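Against the Junk Drawer, Mostly

My father had a coffee can of screws and I have a phone with 3000 unread emails, so I suppose each generation gets the clutter it deserves. His at least made a nice noise when you shook it.

I bring up the can because I now own it, and because of an article in the Conau paper telling us all to keep only what we have used in the past year. By that rule I would have to give up the fire extinguisher. The author recommends a free afternoon and three cardboard boxes. I had the boxes already. I had 20 of them, flat, behind the water heater, in case.
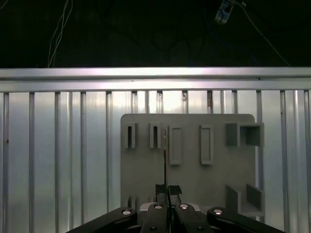

The trouble with throwing out hardware is that you are throwing out the one you will need in May. A spare sweater can be replaced by any other sweater. A bolt has relatives all over the world and gets along with none of them. Look at those four silver bolt heads, one near the top of each black link, and tell me you could match one from memory at the counter of a store. I couldn't. I have stood in the aisle at Trastden holding my finger and thumb a certain distance apart, all the way from the car, like a man carrying an invisible moth.

My neighbor Lợi Tô takes the other side. She gave away everything in her garage that did not have a label, and she parks a car in there now, which she mentions. Last winter her storm door came off its hinge and she drove to Kariuki for a screw. They only sold it in a bag of 110. She used one. I would like the paper to explain which cardboard box the other 109 go in.

She keeps them in a coffee can.

I don't claim my side has won. There are things in my father's can that belonged to a washing machine we left behind two houses ago, and a key stamped Zusilberg that opens nothing I have ever met. I went through it all on a towel, meaning to be strict, and got rid of a dried-up rubber washer. Then I took the towel out to the back step to shake it and went looking for the washer in the trash, as it had struck me that it might fit the hose.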